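Posted in: Notebook / Preserves and Gels

Notebook entry, August, early afternoon
Subject: Set and color of low-sugar strawberry preserve, Nernik fruit
Recorded by Lakshmi Sastry

This entry continues the work on low-sugar preserve for the Laltcombe kitchen. The previous batches set unevenly, with a firm layer at the top of the jar and loose syrup underneath. The purpose of the present trial was to establish whether the fault lies in the way the pectin is added or in the resting time before filling. The recipe itself was left unchanged.

The fruit was the Nernik variety, received chilled and used the same morning. Berries were rinsed, hulled and cut by hand, and soft fruit was set aside for the puree work. Each batch was made from about 700 grams of prepared fruit. Lemon juice was added at the start of heating. The pectin was the Utier powder, taken from the opened container on the lower shelf, which should be finished before a new one is started.

Batch A followed the old method. The powder was scattered over the hot fruit and stirred in. Small clear lumps formed at once and several remained at the end of the boil. For Batch B, the powder was first mixed with part of the dry sugar and then added slowly with constant stirring. No lumps were observed. Both batches were brought to a full boil, held, skimmed and removed from the heat. 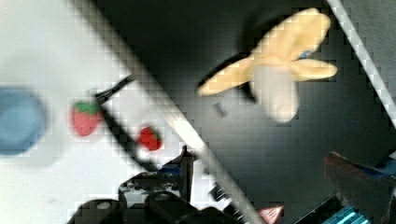
Color was judged by eye at the end of the boil and again after filling, with both batches under the same bench lamp. Batch A was slightly browner. Staff are reminded that the expected color of a cooked preserve is a dark, somewhat dull red. The bright red of the toy strawberries, with their green leafy tops, is a fair picture of what customers imagine, and it is well outside the range that this fruit gives after boiling. Requests to match such a color should be answered with a sample jar. The color cards have faded and should no longer be used for the written record.

The two batches gave 14 jars in total. Half of the jars from each batch were filled directly from the pot. The remainder were filled after the preserve had rested for nine minutes, with one gentle stir before ladling. Lids were applied immediately in both cases, and the jars were left undisturbed on the wooden rack in the cool room.

The Pálfi refractometer was checked against distilled water before use and read correctly. Readings for the two batches were close enough to be treated as the same. The individual values are on the batch sheets and are not copied here. Sibusiso Mkhize repeated the readings independently and signed the sheets.
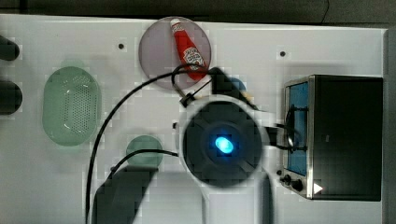
Does the resting period cause the fruit to float less?
On the evidence of this trial, it does. In the rested jars the pieces were spread through the full depth, and in the jars filled directly they had collected near the lid. The difference was visible in both batches, although it was smaller in Batch B.

The spoon test was carried out on one rested jar and one direct-filled jar from each batch. Batch B held a clean edge when cut and released very little syrup. Batch A was acceptable near the surface and weak at the bottom of the jar, which agrees with the complaint from Laltcombe. The lumps noted during cooking could still be felt on the tongue.

Flavor was not formally scored. Both tasters found the lemon somewhat forward in Batch B. This may be an effect of the tasting order, and the order should be reversed next time. Water and plain crackers should also be put out beforehand. 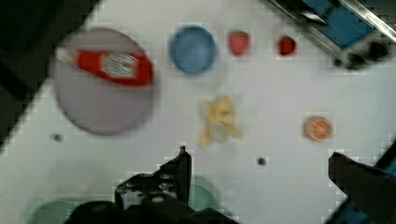 The remaining jars will be kept in the cool room and opened in pairs over the coming weeks, so that any weeping of syrup during storage can be recorded. Each jar carries its batch letter and an R or a D for rested or direct filling. Jars without a label are from the earlier work and should not be mixed with these.

Pending a repeat of the trial, the kitchen has been advised to mix the pectin with dry sugar before adding it and to rest the preserve before filling. The instruction sheet has been amended in pencil. A clean copy will be issued once the repeat is complete.

Outstanding items:
- Weigh the skimmed foam, which was discarded before it could be recorded.
- Replace the probe cover on the boiling thermometer.
- Ask the grower whether later pickings of Nernik will be firmer.
- S. Mkhize to prepare batch sheets for the repeat.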